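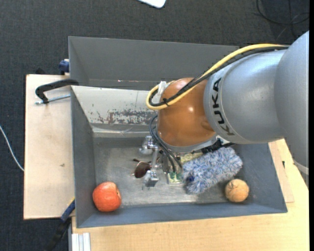

Grasp collection at Feltdale, February. One KUKA, one metal bin, five kinds of trouble.

1/ I spent two weeks sitting next to this thing and I want to write down what I think before the Mesumance report comes out and everybody starts quoting the big number.

2/ The job is gathering grasp examples. Arm goes into the bin, tries something, the result gets logged, repeat. The model (the team calls it Obi) trains on the log overnight. That part is fine. I have no quarrel with that part.

3/ My quarrel is with the word "diverse." It's in the pitch four times. Look in the bin: sunglasses, a shaggy duster, a round red-orange fruit. Odd shapes, sure. But odd is easy to buy at a discount store. Diverse would mean someone sat down and decided what the set has to cover.

4/ I asked for the list of what it has to cover. There's a list of what was bought.

5/ Numbers, as of my last afternoon: 371 attempts in the session I logged by hand. 251 marked as success. The automatic label and my own notes disagreed on a lot more of those than I'd like.

6/ Most of the disagreement is soft stuff. If the gripper comes up pinching a few fibers of the duster and the duster comes along, is that a grasp? The log says yes. I say try moving it across a room.

7/ Aarne Toivonen, who runs the cell, says label noise washes out with volume. Maybe. Random noise does. This isn't random, it leans the same way every time on the same sort of object.

8/ Also 206 of the 371 were within a hand's width of the middle of the bin. Corners are hard, the walls slope, the arm gives up early and the planner learns to stay out of there. Then that gets written up as a "learned preference."

9/ Somebody will reply that Grultard had the same problem and fixed it by shaking things up between runs. I've read that writeup. They changed the bin and the gripper in the same month. Good luck telling which one did it.

10/ What I'd want before I believe any of it: hold back a set of objects from day one, score the corners separately, have a person check a slice of the labels every week. None of that is expensive. It's boring and it makes the chart go down.

11/ Aarne did agree to the label check. Corners are "under discussion."

12/ I'll post my hand log next to theirs once I've cleaned up the columns. Please don't ask me for the video, I don't have it.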